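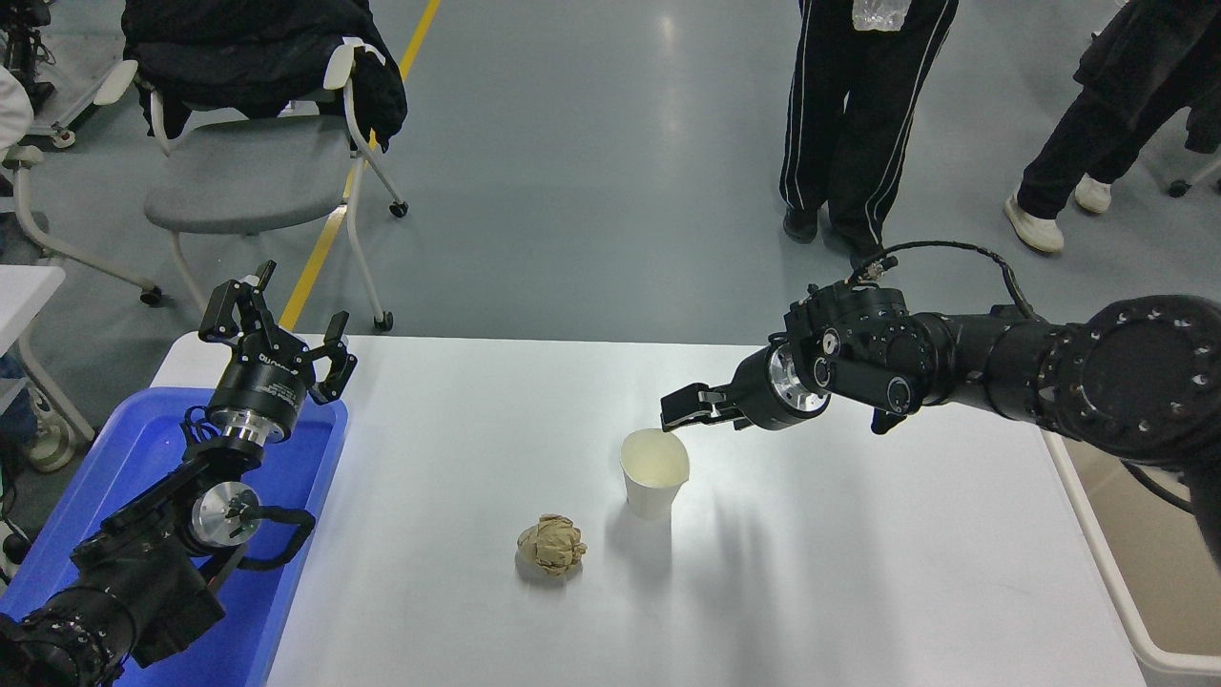

Ostura Builders Board > Two-arm setups > Faults and near misses

Right arm gripper staying shut after a cup pick - anyone else?

wattlebot
Posted 10/09/2022, 9:14 am

Morning all! Long-time reader, first proper fault to share, and it's a beauty.

We've got the two-arm table clearing task going (paper cup, ball of scrunched-up brown paper, usual rubbish) and I'm rapt with how it runs most of the time. Then on Thursday the right gripper closed on a cup and wouldn't open again. Arm went to the drop point, the controller logged "released", and the fingers hadn't moved. It then went off to pick the next item with the cup still squashed in its hand and shoved it straight into the tabletop. Protective stop, red light, everybody jumps.

What I know so far:

Error code on the right arm was 356, which the Pritchard manual lists as "gripper feedback timeout".
Left arm is fine, same firmware.
Power cycle clears it. It came back after nearly 400 picks.

I've swapped the gripper cable end for end and reseated the connector at the wrist. Next stop is the driver board, but I'd love to hear from anyone who has seen a 356 before I start pulling covers off. It's a fascinating one, because the release command definitely leaves the controller. I've got it in the log.

gumleaf_gantry
9:41 am

Ooh, yes! Had this in April on a Senico gripper. Ours was the cable as well, but the break was inside the jacket where it loops back from the wrist toward the elbow. It'd pass a continuity test with the arm parked and drop out as soon as the wrist rolled past a certain angle. Swapping it end for end won't show you that. Put a meter on it and roll the wrist slowly by hand with the power off.

torque_and_tea
10:03 am

Going to be the grump here. The gripper is a side issue. Your program believed "released" without checking finger position, and then it drove a full hand into a table. A dodgy cable is going to happen to all of us sooner or later. The arm carrying on is the bit I'd fix first.

wattlebot
10:20 am

Fair cop, and I did wonder if someone would pull me up on it! The check is in there, but it only waits 1000 ms and then carries on with the last good reading. I wrote that when the feedback was laggy and never went back to it. So the last good reading said "open" from the previous drop, and away we went.

torque_and_tea
10:26 am

There's your fault, then. A timeout should stop the arm, full stop.

gumleaf_gantry
10:38 am

I'd go a bit softer than that. If you stop dead on every missed reading you'll be resetting it all arvo. We do 2 retries with the arm held still, then a protective stop. Works a treat and you still get to see the intermittent ones in the log. What are you doing about people near the table while you chase this?

wattlebot
11:02 am

Like the retries idea, stealing it, thanks!

As for people, we have a yellow line on the floor and the rule is you stay behind it while the arms are live, but I'll admit it gets fuzzy when somebody wants to top up the table. From now on the stop gets pressed before anyone reaches in, even for a scrap of paper. I've also cut the right arm to quarter speed until the cable is sorted. It's amazing how much you notice at that speed - you can watch the fingers settle on a cup and see the rim start to give.

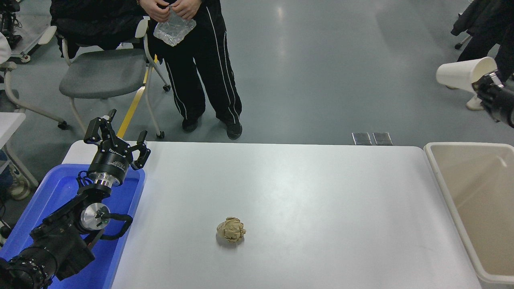

Dellport_Dave reckons quarter speed can hide this sort of fault, and he may have a point: a slow wrist doesn't whip the cable, so the break never opens up. Run it slow for safety by all means, but don't call it fixed until it has done a long run at full speed with everyone well back.

gumleaf_gantry
11:31 am

Agree with that. Ours behaved perfectly for a whole day at low speed and I nearly closed the ticket.

torque_and_tea
11:35 am

Still say fix the code before the cable. Otherwise your long run at full speed is just a second go at hitting the table.

wattlebot
12:10 pm

Ha, righto. Code first. Timeout now holds, tries twice, then stops, and I've tested it by unplugging the feedback line on purpose. It stopped where it should. So pleased with that!

New cable is on order from Dellport. I'll do the slow wrist roll with the meter on Monday and post the readings, good or bad.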